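Subject: Re: [bedside-arms] Gripper carrying on after contact with the clock

Hello everyone, and thank you to whoever wrote in from the Fivcombe group, as your message set me checking our own logs properly over a pot of tea.

> We have had the arm press down on an object for a good 2 seconds
> after it ought to have stopped. Nothing broken, but it gave us
> all a turn. Has anyone seen the same with the Hokunar
> controller, or is it only us?

It isn't only you, I'm sorry to say. We had ours in July, during the alarm clock task in the Amico bedroom. The job is a simple one: come down over the clock, touch the top, back off. We had done 76 runs without any bother, and on the next one the gripper touched the top and kept pushing. The clock slid forward until it was half over the front of the nightstand, and I got to the stop button a moment before it went over. I had let myself get lazy about where I was standing, and have moved my chair a good deal closer!

Pictures of the set-up, as it helps to see how close everything is, cables included. 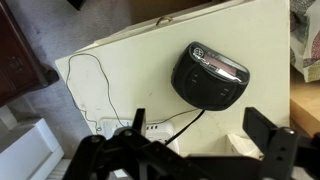
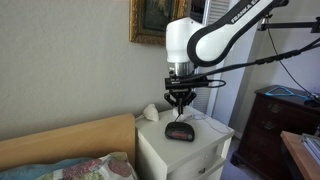 Posted to bedside-arms by the Amico bedroom maintainer, mid-afternoon

Now, the cause, as far as I have got with it. The contact threshold in our task file was set quite sensibly, but when the Hokunar controller reconnects after a dropped link it goes back to its own default, which on our installation is 100, where we had asked for 40. It says nothing on the screen when it does this. I found one dropped link in the log, shortly before the bad run, and I have since pulled the network lead out on purpose and had the same thing happen with a cushion under the gripper.

For the time being we read the threshold back before every descent, and the arm refuses to move if the number is wrong. I have also added a floor to the height, so that it can't go much below the top of the clock whatever the force reading says — a bit crude, but I sleep better.

My other worry is the leads. The run in question didn't catch one, but a gripper that goes lower than it should could easily hook a flex and bring the whole lot down with it, so do have a look at yours.

I have sent all this to Pešek, who look after the controller for us, and will pass on their answer when it comes. If the Fivcombe people could check their log for a dropped link in the meantime, I should be very glad to know.

All good wishes to the list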